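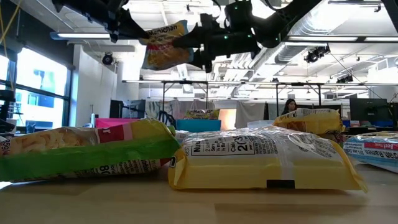

Slide 1: Noodles and puffs

Chiharu introduces me, then straight in. Don't thank Amano again, Takumi has done it.

Start with the packets. Yellow Maruchan, a beef flavour one off to the right, a big bag of curly puffs with the green stripe. Ask the room which goes with which. Most people will say colour. A few will say noodles here, puffs there. Let them argue for a minute, no more.

Then the claim I was sent by Pustex: "a sorted snack table pays for itself". Read it out slowly. Pays whom? I asked and got a brochure.

My trouble with it is that bags are not boxes. A noodle packet has a hard block inside and will lie flat. A bag of puffs is mostly air and slides off whatever you put it on. Any advice that treats the two alike was written by someone with a shelf full of tins.

(If Isamu is in the room he will bring up baskets. Say we'll come to baskets. We won't have time.)

Slide 2: Three stacks
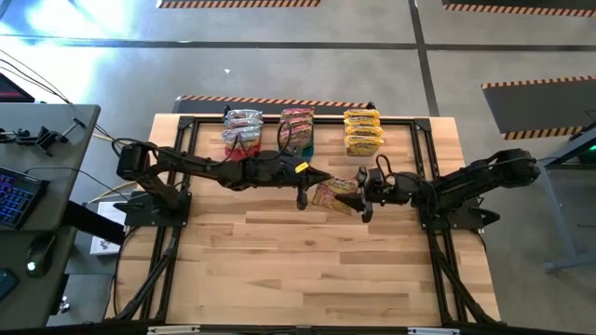

Page last changed: 4/20/26

Leave this one up while I talk. Silver and white on the left, red and yellow in the middle, bright yellow on the right, all along the far edge of the table. Yes, it looks good. I'd like my own kitchen to look like that.

Now the awkward part. Point at the gaps: the one on the right is wider. Does it matter? The Surneo guide says even spacing "helps the eye". I can't find anyone who has tested it, and I did ask Haruto to look.

Also ask who wants the packet at the bottom. The low one on the left shows a band of red, so you can spot it. Getting it out is another matter – you lift the lot or you pull and hope.

What I'll grant: stacks along the back leave the middle of the table to work on. That seems fair to me, and I'd keep that bit.

Our own go at Drornness ran for 16 people over 2 weeks in the staff kitchen. Too small to prove anything, say so before Conceição does. We're doing it again in May with 50.

Questions, 7 minutes. Repeat each one into the microphone, the back row couldn't hear last time.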